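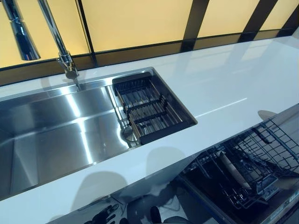 Page 20

Section 4: Changing the filter on your Kellemis under-sink unit

I've fitted a fair few of these now, so I'll tell you how I do it at home — the official leaflet from Brutetti is fine, but the print is tiny and it skips the bit with the washer.

You'll want a towel, a washing-up bowl and the new cartridge (part number 3283, and do check it on the box).

1. Turn off the cold feed under the sink. Quarter turn, no more.
2. Open the cold tap and let it run until it stops. I leave it open for the rest of the job.
3. Put the bowl under the housing and unscrew it by hand, anticlockwise. If it won't budge, use the plastic spanner from the kit.
4. Lift out the old cartridge. It'll be heavier than you expect!
5. Wipe the groove and check the black washer. If it's flat or cracked, swap it.
6. Drop in the new cartridge, open end up, and screw the housing back on hand tight.
7. Turn the feed on slowly and run the tap for 4 minutes.

Note: a bit of grey in the first jug or two is just carbon dust. Mine goes on the houseplants.

Caution: never use a metal wrench on the housing. I did once, in July, and a new one took ages to come.

Reset the counter by holding the button until it shows 200.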